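Ticket: latch task keeps failing on clear boxes
Project: Skarkton bench
Status: open, waiting on Makamlow

Morning update. I reran the whole "open the box, take out one thing, close it" routine with the Holub policy and I'm still stuck on the same step. Lifting is fine! It gets the box by the handle and sets it back down almost 80 percent of the time (a lot better than in April). The latch is where it all falls apart — the fingers close on air just in front of the tab, then it pulls up as if the lid were coming with it.

Tried so far:
- new depth settings, no change
- slower approach, no change, just takes longer to miss
- an old opaque tool case I bought in 2014, worked on 2 tries out of 2

So my money's on the see-through plastic. I've asked Plultora whether their retrained grasp model handles clear stuff any better, no reply yet. 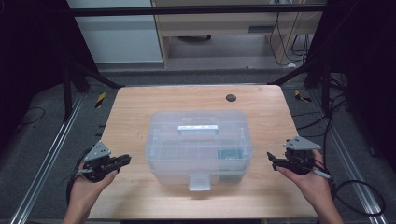
Clear box, latch toward the front, one gripper on each side.

My sister asked me if this thing can tidy her garage yet. Cardboard boxes, maybe. Anything with a clear latch, no, not this year. Next I'll put matte tape on the tab and rerun it, same speed, same start position. Leaving this open till then.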